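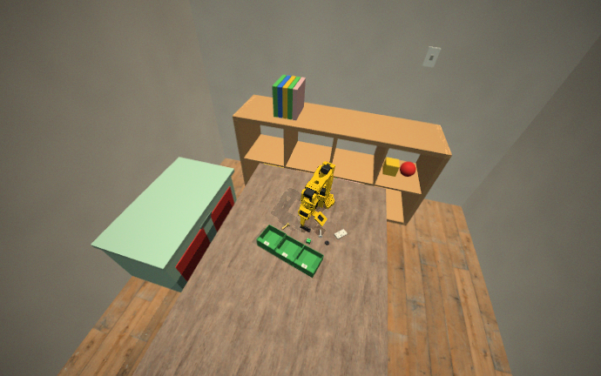

Netetbridge releases Clestix 8 task planner

18/06/2024 - 2 min read - 36 shares

Netetbridge has released version 8 of Clestix, its task planning software for robot arms. The update is available to all licence holders from today.

Clestix now lets users build and test a sorting job in simulation before it goes near a real arm. A typical job has small objects spread over a table and a tray with three compartments to put them in. The planner chooses the order of picks, checks each path for collisions and sends the result to the controller - the same file runs in the simulator and on the hardware.

The release ships with 12 ready-made room layouts. Users can move furniture, change the table top and add their own objects.

Emano, which tested the software from February, reported that planning time for its standard job fell by 40 per cent. Support for Zamani controllers is included.

Existing project files open without conversion.

Comments (3)

gridline: Does it still need the separate licence server?

Netetbridge: No, that was dropped in this version.

pwt_88: Path preview is much quicker on my old laptop - thanks.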